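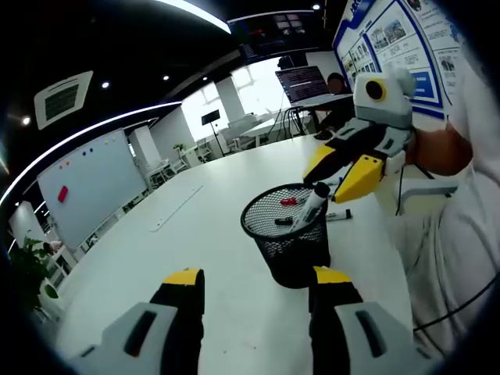
Marker in a black wire mesh pen holder, with a second marker on the table beside it.

Gemberg College
Department of Sport and Coaching Studies
Soccer Coaching: Team Tactics
Unit 3: Building Play from the Back Under Pressure

Before the session

Students are expected to have read the notes for the previous unit on pressing and to have watched the first half of the match between Stelby and Clastel, available in the department's video library. The match is referred to throughout this handout. Bring a blank pitch diagram to the session.

Scope of the unit

The unit covers the phase that begins when the goalkeeper or a central defender has the ball under control in the defensive third, and ends when the ball has been received by a teammate facing forward beyond the first line of opposing players. Goal kicks are included. Free kicks in the defensive third are treated in a later unit, as are throw-ins.

Terms

First line: the opposing players nearest to the ball carrier when play is being built, usually the forwards.

Free player: a teammate who can receive the ball without an opponent close enough to challenge on the first touch. A player may be free for only a moment, and the pass must be made within it.

Pivot: the midfielder positioned directly ahead of the central defenders during build-up. Some textbooks use "holding midfielder" for the same role. The department uses "pivot" for the position taken in possession and "holding midfielder" for the duties carried out when the ball has been lost.

Bounce pass: a pass played into a marked player and returned with one touch, usually to a third player who is facing forward.

Pressing trigger: an event that causes the defending side to begin its press. Common triggers are a pass toward the sideline, a poor first touch, and a pass back to the goalkeeper.

The goalkeeper in possession

The laws in force since the 2019 revision allow the defending side's own players to receive a goal kick inside the penalty area. Opponents must remain outside the area until the ball is in play. Coaches should consider what this means in practice. A central defender who receives a short goal kick near the six-yard line has a few seconds before the nearest opponent arrives, and the goalkeeper becomes available again for a return pass. The goalkeeper therefore takes part in the first phase as an outfield player would, and must be trained to receive on either foot and to pass at varying heights.

Students often assume that the short goal kick is the modern choice and the long one is the old choice. This is too simple. A side with a strong player in the air and quick midfielders around the landing area may gain more territory from a long kick than from any pattern in this handout. The decision rests with the coaching staff and should be made before the match, with one or two agreed signals for changing it during play.

Positions of the central defenders

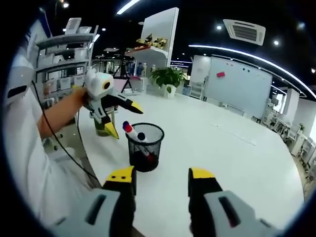

In the split arrangement, the two central defenders move apart until they stand level with, or slightly outside, the edges of the penalty area. The purpose is to stretch the first line. Two opposing forwards who wish to stay close to both defenders must leave the middle of the pitch, and a single forward must choose a side. Read the two yellow-tipped fingers in the picture as the central defenders: they point up the pitch, and the stretch of open white tabletop between the tips is the channel into which the pivot may drop. The channel is useful only if it is left vacant until the pass is ready to be played. A pivot who stands in it from the beginning brings an opponent along and closes the passing lane for the goalkeeper.

The distance between the defenders is limited by the quality of their passing. A wide split requires a firm ball along the ground over a long distance, and a slow pass across the front of the goal is the most dangerous error in this phase. Youth sides should begin with a narrower split and extend it as passing speed improves.

Role of the pivot

The pivot should check over both shoulders before the ball travels. The body should be half-turned on receiving, so that the back foot can take the ball forward. Where an opponent is tight behind, the correct choice is normally the bounce pass to a central defender or full back. Turning into pressure in this area should be discouraged at every level below the professional game, and should be attempted only by selected players within it.

Three movements are to be practiced in the field session:

Dropping between the central defenders to form a line of three. This gives a spare player against two forwards. It also removes a passing option ahead of the ball, and another midfielder must move across to replace it.

Dropping outside a central defender, into the space left by an advanced full back. The opposing wide midfielder must then decide whether to follow the pivot or the full back.

Holding position behind the first line. This is the least visible of the movements and is frequently undervalued by observers. The pivot may not touch the ball for long periods, yet the presence of the player keeps the forwards narrow and leaves room for the central defenders to advance.

Case study: Stelby against Clastel

Clastel pressed with two forwards and kept a compact midfield behind them. Stelby completed 211 passes in the first half, a large share of them among the goalkeeper, the central defenders, and the full backs. The total alone says little about the quality of the build-up. For long stretches the ball traveled from one side to the other without reaching a player who faced forward beyond the first line, and Clastel's midfield was not required to move.

The sequence to be studied occurs in minute 41. The Stelby goalkeeper receives a back pass, which Clastel treats as a trigger. The nearer forward runs at the goalkeeper on a curved path, blocking the pass to the left-sided defender. The second forward moves toward the right-sided defender. The goalkeeper waits, then plays a lofted pass of more than 20 yards to the right full back, who heads the ball inside to the pivot. The pivot is facing forward, with both Clastel forwards out of the play.

Students should note the following. The goalkeeper's delay draws the first forward beyond the point at which he can recover. The full back has held a high position and has resisted coming short for the ball. The pivot begins to move while the lofted pass is still in the air. An earlier movement would have alerted the Clastel midfield; a later one would have allowed an interception.

Clastel's response after halftime is also of interest. The side withdrew one forward into midfield and asked the other to screen the pivot. Stelby's central defenders were then free to carry the ball forward but were slow to recognize it. The matter will be taken up in the seminar.

Comparison: the Dauda method

Reference is sometimes made in coaching literature held by the department to the Dauda method, a training sequence in which build-up is taught first without opponents, then with opponents who may only block lanes, and finally with full opposition. The method suits beginners and large groups. Its weakness is that the first stage contains no decision for the player on the ball, and habits formed there can be slow to change. The department recommends that the first stage be kept short and that it be dropped entirely for players with previous experience of organized competition.

Common errors

Central defenders receiving the ball with a closed body position, facing their own goal.

Full backs advancing before the ball is secure, leaving no outlet if the press succeeds.

Midfielders pointing to where the ball should go in place of moving to receive it.

Coaches stopping the exercise after every lost ball. Players need to experience the recovery run and the defense of the goal that follow a mistake, and the exercise should normally be played through to its end.

Written task

Select one build-up sequence from the second half of the Stelby and Clastel match. Draw the starting positions on a pitch diagram, mark the pressing trigger, and identify the free player at the moment of each pass. Add a short paragraph stating what the pivot could have done differently. Sequences that ended in the loss of the ball are acceptable. Submit the diagram and the paragraph together through the department office before the October seminar. Diagrams may be drawn by hand provided that the labels are legible.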